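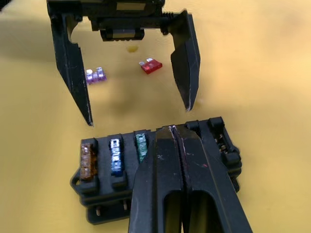
GROSUSOV, June

I bought the Flenent blade fuse box to replace the fuse panel in an old camper van, where the original had corroded to the point that two of the circuits only worked if you pushed on them. I have now had it for long enough to have an opinion. It is a good box with a poor set of instructions, and the fuses that come with it are fine.

The box is black plastic. It is small enough to hold in one hand, and it takes standard blade fuses, the kind sold at any parts counter. The fuses push straight in from the top. Mine were stiff the first few times, and I would not try seating them with the box held in the air. Put it on a table or a bench and press down on it. I did all of the fitting on a table before the box went anywhere near the van, and I'd do it that way again.

The fuses are the see-through colored type. I like these because you can look for a broken strip without a meter, although I still check with a meter when something stops working. Under a dashboard with a flashlight in your teeth, a blown fuse and a good one look a lot alike. The red ones are 10 amp, going by the usual color code. Purple is 3 amp, and those are harder to find in a hurry, so buy spares when you see them. I keep mine in a pill bottle in the glove compartment.

Grip is the main thing I look for in a fuse box. A terminal that lets the blade wiggle will get warm and then get worse. I pulled and reseated one fuse 35 times over an evening and it was as tight at the end as I could have asked for. My sister's neighbor Bastian Wiegand, a retired auto electrician, tried it too and thought the contacts were better than on the Janssen box he put in his own trailer. His complaint was the spacing. With large fingers it is hard to get hold of one fuse without rubbing against the next, and a puller should be in the package. It isn't. I used the one from my car.

Installation took me most of an afternoon, and the greater part of that was the old wiring. The new box went in with two screws. There is a small looped mounting tab at the end, so drill pilot holes and don't lean on the screwdriver. I tightened one screw too far and heard the plastic creak — no crack that I can find, but I backed it off half a turn.

The instruction sheet is one page, folded. The diagram shows the power feed but does not label it, and the text refers to a part number, 2076, that does not appear on anything I received. I wrote to the seller and got an answer the next morning from Lowri Mathias, who said the number belongs to an optional cover sold separately. That should be on the sheet. She also sent a clearer drawing, and with it in front of me the wiring made sense.

About that cover. I think it should be included. An open box is all right inside a closed cabinet, but mine is near the back door where wet boots and a dog come through. For now I have a plastic food tub over it with a notch cut for the wires. It works and it looks bad.

Some smaller points. There is no room on the box for writing which circuit is which, so I made a paper chart and taped it inside the cabinet door. The edges of the plastic are clean, with no flash to trim off. I have had two trips' worth of driving on it, including a long stretch of washboard gravel on the way up to Jasik, and every fuse was still seated when I checked at the campground.

Would I buy it again? Yes, for a van or a boat or a utility trailer with a handful of circuits. If you have never wired anything before, get the drawing from the seller before you start and ask for the cover in the same message. Disconnect the battery first, even if you are only swapping a fuse block.

Four stars. The missing one is for the instruction sheet.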